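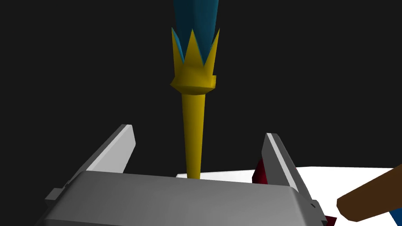
*Gray on gray, drawn by a computer. The pale face and the darker face do most of the work.*

# Why Flat Pictures Look Lumpy

Touch a picture of a mountain. Go on, any mountain. It's flat, isn't it? You knew it would be flat, and yet your eyes keep insisting that there's a big pointy thing in there with snow on it.

Your eyes have been fooled by shading, the oldest trick in drawing. Shading means making some parts lighter and some parts darker. It sounds too simple to fool anybody. It fools you all day long.

## Start with an egg

Put a white egg on a table near a window and turn off the lamp. Then look at it for longer than anyone normally looks at an egg.

The egg is white all over. The hen was quite thorough. But the side facing the window looks bright, and as the shell curves away it gets grayer and grayer. The far side may look very dark indeed, except for a faint glow low down, where light has bounced off the table and come back up.

Now try a box. A box doesn't fade gently from light to dark. Each side is flat, so each side gets its own shade, and then at the corner -- snap -- the shade changes. Your brain knows the difference without being told. Slow change means a curve. Sudden change means an edge.

If you want to draw the egg, you don't really need to draw its outline at all. Real eggs don't have one. You can just put the grays where the grays go and let the other person's brain finish the job for free.

## Where the dark comes from

Light travels in straight lines. When a surface faces the light head-on, it catches a lot. When the surface tilts away, the same amount of light has to spread over a bigger patch, so every bit of the patch gets less.

You can see this with a flashlight and a wall. Point the flashlight straight at the wall and you get a small, bright circle. Now tip the flashlight sideways. The circle stretches into a long, dim egg shape. (Eggs again. They get everywhere.)

There's one more kind of dark, and that's the shadow an object throws onto something else. Artists call it a cast shadow. It tells you where a thing is sitting. Draw a ball with a shadow touching its underside and the ball is on the ground. Move the shadow down the page a little and the ball is floating. You didn't change the ball one bit.

## Your brain thinks the sun is up

Here's the sneaky part. To work out a shape from its shading, your brain has to guess where the light is coming from. It usually guesses "from above," since the sun is up there and so are most ceiling lights. This is a sensible guess. It can also go horribly wrong.

Draw a circle. Shade it so the top is light and the bottom is dark, with a smooth fade in between. It looks like a bump. Turn the paper upside down and you may see a dent in the same spot.

Photos of the moon do this to people all the time. Flip one over and the craters can turn into rows of little gray domes, like a tray of dinner rolls. The moon has done nothing. It's a perfectly respectable moon.

## A mapmaker's headache

Sarita Goel draws walking maps of the hills behind Stulturport. The highest of them, Leltberg, is 2,254 feet tall, and its neighbor Dirkari is 1,739. On paper they are both exactly as tall as a sheet of paper, so she shades them.

She puts her pretend sun at the top left corner of the map, as lots of mapmakers do. The slopes facing that corner stay pale and the slopes on the other side go dark, and up pop the hills.

If you know your compass, you may have spotted a problem. North is at the top of the map, so the pretend sun is shining from the northwest. In Stulturport the real sun never shines from there at midday. Goel once tried putting the light in the south, where it belonged. "It was completely correct," she says, "and everyone thought Leltberg was a pit."

She moved the sun back.

## Animals got there first

Plenty of fish are dark on their backs and pale on their bellies. So are many deer. Sunlight brightens an animal's back and leaves its belly in shadow, and that shading would normally give away its nice round body. Dark on top and pale underneath helps cancel it out, so the animal looks flatter and is harder to notice. It's called countershading. The artist uses gray to make flat things look round, and the fish uses it to make a round thing look flat. The fish has better reasons.

## Try it yourself

You'll need a pencil, white paper and a lamp.

1. Draw four circles the same size. Don't fuss over them.
2. Choose where your light is. Put a tiny sun in one corner so you don't forget.
3. Leave the first circle blank. It's a coin, or a hole, or a plate. Who can say?
4. Shade the second one gently on the side away from your sun.
5. Shade the third the same way, then add a cast shadow on the paper beside it.
6. Shade the fourth from the wrong side, on purpose, and ask someone what's the matter with it.

If your shading comes out scratchy, use the side of the pencil lead and press less. If it comes out smudgy, check the edge of your hand, and then possibly your sleeve.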